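Sent the novella back out this morning. Fourth magazine. The first three passed, one of them so fast I suspect the wind changed and blew it home.
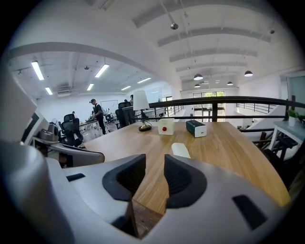 A reply already, from Irkeso: isn't Mulwood Review the one that takes 428 days and then asks if you'd consider making it a poem?

Yes. That's the one. I looked up the response time after I paid the fee, as is my custom.

For anyone new, it's called Lollano and it's set on a ferry. 20 thousand words, no murders. I have been told by two separate workshops that it could use a murder.

The guidelines wanted a bio of 50 words or fewer. I have one publication to my name, so I got to 4 words and then sat there. Ended up mentioning my county.

They also wanted a "brief, warm" cover letter. Mine was brief.

Meanwhile the Rajput chapbook contest doesn't close until February, which gives me plenty of time to change the title back to what it was in the spring -- and then back again.

Irkeso again, asking whether the ferry at least sinks.

It does not sink. It's eleven minutes late. I'm not taking notes on this.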